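Robotics club update, because our Sencombe crew is on a roll!

We set ourselves a goal in April: 500 recorded demos for the Starance challenge. As of tonight we're at 498. So close!!

Today's task is cord handling. Power strip on the white board, one gripper in each hand, and go. Way harder than it sounds (cords are sneaky).

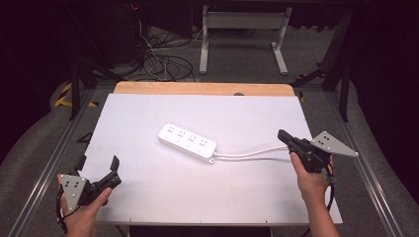
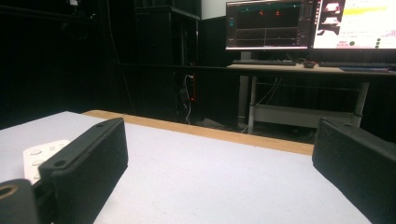 Ghizlane Younis wants to try the first training run tomorrow. I can't wait! If you're a student and this sounds fun, come join us, beginners very welcome.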